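Can they do the washing yet? (no, but)

February, 5 in the morning, baby asleep on my shoulder, washing machine beeping. Again. So I did what any sensible person does and started reading about laundry robots on my phone with one thumb.

I've been going on about this for years, sorry to the regulars. The deal I made with myself was that the day a machine could take a full load from wet and stinking to folded and in the drawer, I'd buy it, whatever it cost. Well, not whatever it cost. I'd look at the price and have a cry.

Where are we then. Washing: done, sorted, that was our grandparents' miracle. Drying: done if you can stand the electric bill. Everything after that is still me. Folding, pairing, carrying upstairs, finding the one small sock welded inside the duvet cover. The dull bit at the end never got its machine.

There's a firm called Binum that had a stand at the trade fair in Skunamdale, and I went, on a day I should of been doing my tax. Big cabinet thing. You clip each shirt on at the front and it comes out folded at the bottom. Lovely folds! But you clip each shirt on. One at a time, flat, right way up. I timed it with my watch and I was quicker on the kitchen worktop, and I am not quick. The man said towels were "on the way". No fitted sheets. I asked. He laughed, not unkindly.

Then there's the other lot, the ones going at it with arms. Two arms and a table and a heap of clothes, no clips. This is the one I actualy believe in, long term. Slow as anything at the moment. But the heap is the problem, isn't it, the heap is what I've got at home. Nobody's washing arrives flat.

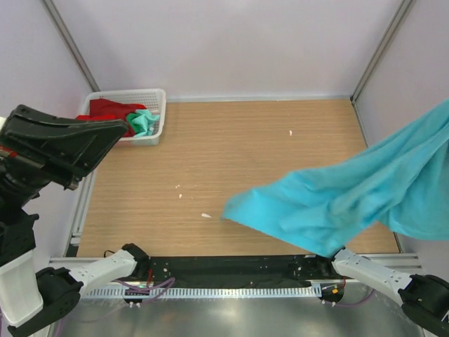 Two arms, one basket, and a big blue cloth hanging down over the table. Red and green still in the pile.

Look at that blue one. Big floppy thing, folds all over it. Where's the corner? I'd find it by feel, wouldn't even think, give it a shake and there it is. A gripper with two hard fingers has to work out which bit of blue is an edge and which is only a crease. Same with the basket, red and green all bunched up. Grab the wrong bit and you've got half the load up in the air.

A plate is a plate. Pick it up, put it down, same plate. Cloth is a different shape every time you touch it. My mum said something like this about toddlers.

Shop floors are further on, by the way. Cousin of mine works at the Daza laundry outside Zarnberg, hotel stuff, and they get through 1000 sheets a shift with a great long ironing and folding line. Impressive as hell. Guess what's at the front of it. People, pulling sheets out of a tangle and finding the corners. Twelve of them. Same job as me at the kitchen worktop, only with ear defenders.

So that's my test from now on. Forget the folding, folding's nearly cracked if somebody hands it over nicely. I want to see the thing get a grip on one item out of a heap, find two corners, hold it up. Any item. Then do it again with a different heap, with a bra in it.

Other chores, quickly, as she's waking up:

Hoovering. Yes, mostly. Ours eats shoelaces and gets stuck under the telly. Still love it.

Mopping. Sort of. Spreads it about.

Dishwasher emptying. No. Seen some videos, all very short videos.

Bins. No. Would pay good money.

Changing a bed. Ha.

Somebody left a comment last time (post 764, the rant about the hoover) saying I'd be better off just owning fewer clothes. Fair. Have you met a baby though, she got through five vests yesterday.

Right, machine's beeping again, that's the darks. Will write up the Skunamdale window-cleaning thing next time if I can find my notes, I think they went through the wash.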